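Skodham Open Day

The Skodham Open Day is an annual public demonstration of handling robots held at the Zonley works in Skodham, usually on a Wednesday in August. It began as a recruitment exercise for the firm's assembly floor and has since become the best attended event in the town's calendar, a distinction it took from the drainage museum. Visitors come to watch machines do slowly what people do quickly, and most of them stay for lunch.

Background

Zonley started out making conveyor rollers and moved into robotic hands after the roller business was lost to a cheaper supplier. The company's first gripper was a two-jawed affair sold to packing sheds in the area. It was strong, dependable and unsuited to anything softer than a turnip. Growers who had bought it for tomatoes were offered a partial refund.

The multi-fingered hands that followed were developed with Claselon, a smaller company that had been making joints for artificial limbs. The two firms have shared a site ever since, along with a canteen and a long-running disagreement over parking. Relations are described in both companies' newsletters as excellent.

The first open day drew 300 people, many of whom had understood from the local paper that there would be a steam engine. There was no steam engine. A robot arm stacked paint tins for most of the afternoon, and the crowd is said to have been polite about it. Attendance rose in the following years and reached 714 when a clown was engaged for the children. The clown was not asked back, but the visitors were, and numbers have stayed close to 800 since the move to the larger hall.

Format

Doors open at ten. Visitors are given a paper badge, a map and a pair of safety glasses, which they are asked to return and largely do not. The route through the works follows a painted line and passes the machine shop, the test bay and the gift table before ending in the demonstration hall.

Demonstrations last twenty minutes and are repeated through the day. A presenter explains what the robot is going to do, the robot does part of it, and the presenter explains the rest. Questions are taken at the end. By custom the first question is about whether the robot could make a cup of tea, and the official answer has been "not yet" at every open day on record.

Early programmes leaned heavily on stacking and sorting. Later ones introduced tasks meant to show a lighter touch, among them folding napkins, turning the pages of a telephone directory and lifting eggs. The egg demonstration was popular for reasons the organisers had not intended, and a mop is now kept beside the stage whenever it is on the bill.

The Lương demonstration

The flower demonstration, known to regulars simply as the Lương, takes its name from the nursery that supplies the plants. Lương had approached Zonley for help with moving stock at its glasshouses, where seasonal workers were becoming hard to find, and agreed to lend flowers for the open day in return for a sign at the entrance. The sign was misspelt in its first year and has been correct ever since, apart from the accents, which come and go.

The aim is to handle flowers without bruising them. Flowers make a poor subject for a robot. Stems bend, leaves hide one another, and no two plants sit in quite the same way, so that a movement which worked on one is of little use on the next. The presenter makes this point at the start of each session, at some length, and it has been observed that the length increases on days when rehearsals have gone badly.

The hand used is a black, many-jointed model with a textured grip pad along the edge of the palm. A small camera looks out past the fingers, and its view is shown on a screen so that those at the back can follow. Those at the front tend to watch the screen as well. Since the camera rides with the robot, the audience is treated to a good deal of floor between one movement and the next, and the presenters have learned to talk through these passages in the manner of cricket commentators during rain.

Each session sets aside 5 minutes for spectators to suggest a flower for the hand to try. Children nearly always choose the one at the back.

Reception

Opinion in Skodham has generally been warm. The local paper called the flower demonstration "absorbing, if one has nowhere to be", a line Zonley printed on its posters up to the comma. Growers have been more guarded. Several have remarked that an experienced worker could finish a bench in the time the robot takes to consider it – a criticism the company accepts, while pointing out that the robot does not mind the heat.

The gardening club attends as a body and keeps its own score of damaged blooms. Its figures have never agreed with Zonley's. The club counts a dropped petal as damage, whereas the company regards petals as something flowers do anyway.

Later developments

Claselon has proposed a hand with softer fingertips for the nursery trade, and a trial version has been promised for a forthcoming open day. It was also promised for the last two. Plans to extend the event over a second day were dropped after the canteen objected. Flowers from the demonstrations are sold off cheaply at four o'clock, and the queue for them usually forms well before the final session has ended.
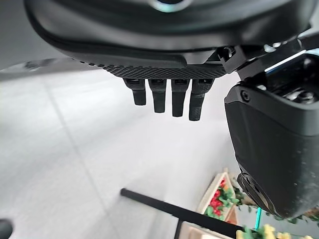

The hand's own view during the Lương demonstration, with red and yellow flowers at lower right.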